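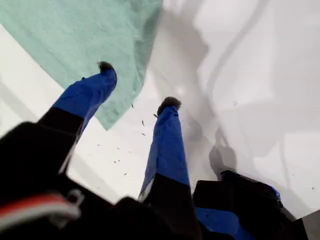 Busovard Laundry Words

Hi! I'm Zinhle, and I've been collecting the words people use for washing, drying and folding clothes. It started as an argument with my friend Nosipho Maluleke over what you call the pile that's clean but not put away yet (she says "the mountain", I say "the chair"), and it got out of hand.

What's in it

words.csv has 1765 entries, one per line: the word, what it means, and the town where the person grew up. stories.txt has 59 longer answers, mostly about grandmothers. I love that file and I'm not editing it.
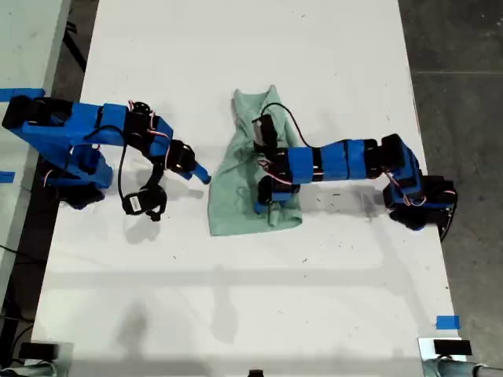 Light green cloth on the white table.

Where the words came from

I handed out 400 paper forms in Busovard and typed up whatever came back. Nosipho did the Jarkell ones. Some people wrote Jakell on their forms, and I left the spelling alone in the town column - so if you're counting by town, merge those two first or your totals will look silly.
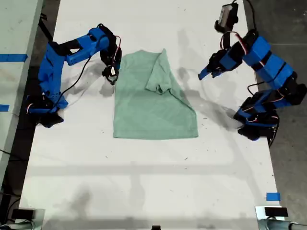
Spelling in general is as written. If somebody put three exclamation marks after "ironing", you get all three.

Known problems

There are 12 rows with no meaning filled in. I couldn't read the handwriting. Also, "wringer" shows up far too often, and I blame the hint I printed on the first batch of forms. The second batch doesn't have it.
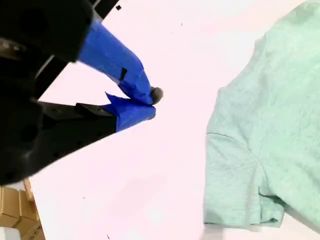
The towns are lopsided too. Mtshali only has a handful of entries, so please don't write anything grand about how people talk there. I want to go back in September with more forms.

Using it

Take it, share it, fix my typos. A mention would be nice. Last updated June 4, 2019.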